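Análisis del kit de catéter continuo Civau de Plumunden: tres meses de uso en el banco

Compramos el kit Civau en marzo para sustituir un manipulador de tendones que habíamos montado nosotros y que ya daba más trabajo del que ahorraba. Lo vende Plumunden como plataforma de investigación para instrumentos flexibles de pequeño diámetro. No es un producto sanitario ni pretende serlo: sirve para probar control, sensores y modelos cinemáticos en maquetas, y como tal lo valoro.

El kit trae la unidad de accionamiento con cuatro motores, dos segmentos flexibles intercambiables, la controladora, una fuente de alimentación y una bolsa con tendones de repuesto. El software se descarga aparte. La caja viene bien protegida, aunque el manual impreso se limita a las advertencias de seguridad y remite a la web para todo lo demás.

El montaje nos llevó una tarde. La parte mecánica es sencilla si se ha trabajado antes con tendones. El tensado inicial, en cambio, está mal explicado: el manual pide llevar los cuatro cables a la misma precarga, pero no dice en qué orden, y si se aprieta uno del todo antes de tocar el opuesto el segmento queda curvado y hay que empezar de nuevo. Conviene avanzar en cruz, con media vuelta cada vez. 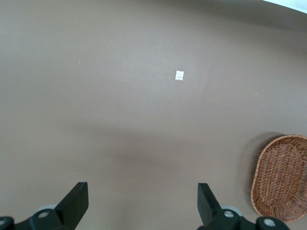

La controladora se comunica por USB o por Ethernet. Por USB el bucle va a 120 Hz, suficiente para teleoperación lenta y poco más. Por Ethernet llega a 1000 Hz y ahí el equipo cambia por completo: el temblor en la punta desaparece casi del todo y se puede cerrar el lazo con un sensor de fuerza sin oscilaciones. No entiendo que la conexión lenta sea la predeterminada.

En cuanto a repetibilidad, hicimos 50 ciclos de ida y vuelta a la misma posición con cada segmento. El corto se comporta muy bien. El largo acusa la histéresis, sobre todo al invertir el sentido de giro, y la compensación que trae el software solo la corrige en parte. Con un modelo propio ajustado a nuestros datos mejoró bastante, así que el problema está más en el programa que en la mecánica. Quien no quiera escribir código debería tenerlo en cuenta.

Los tendones son el punto débil. El primero se rompió en el ciclo 1164, siempre en la zona de la polea de salida, y el segundo poco después en el mismo sitio. Cambiarlo es cuestión de veinte minutos, pero después hay que recalibrar. Probamos los cables de Jelínek, un poco más gruesos, y siguen puestos. Entran justos por el canal del segmento corto y sin holgura en el largo, y a cambio se nota algo más de fricción.

El canal central admite una fibra o una microcámara. Con la fibra no hubo ningún problema. Con la cámara, el conector del extremo es demasiado ancho para pasarlo desde atrás y hay que soldarlo una vez colocado. Escribí al soporte de Plumunden y contestaron en dos días con un plano de la pieza y la recomendación de hacer eso mismo.

Sobre el software: la interfaz gráfica es correcta para una demostración y se queda corta para trabajar. La biblioteca en Python está bien documentada, la de C++ menos. Los registros se guardan en un formato propio, con un conversor a CSV que pierde las marcas de tiempo si la sesión pasa de una hora - un fallo conocido, según las notas de la última versión, y todavía sin arreglar.

Frente al equipo de Ukska, que probamos prestado el año pasado, el Civau es más abierto y más fácil de reparar. El de Ukska tiene mejor acabado y una calibración automática que aquí se echa de menos, pero no deja tocar el control de bajo nivel. Para docencia elegiría aquel. Para investigar en control, este.

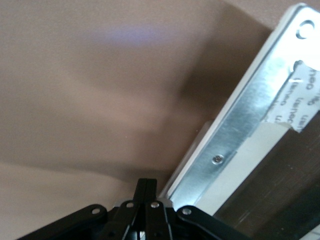

Según Nerea, la rotura en la polea se evita en buena medida bajando la precarga un poco respecto a lo que indica el manual, aunque entonces el segmento largo pierde rigidez y hay que repetir la identificación del modelo. Es razonable. Nosotros trabajamos con la precarga recomendada en todas las pruebas, de modo que la duración que doy corresponde a ese ajuste y puede ser mayor con otro.

A favor: acceso completo al control, repuestos incluidos, buen comportamiento por Ethernet, soporte que responde.

En contra: tensado mal documentado, tendones de serie poco duraderos, conversor de registros defectuoso, compensación de histéresis insuficiente en el segmento largo.

Lo volvería a comprar, con un juego de cables Jelínek en el mismo pedido. Queda pendiente probar el módulo de sensor de forma, que se vende por separado y todavía no nos ha llegado.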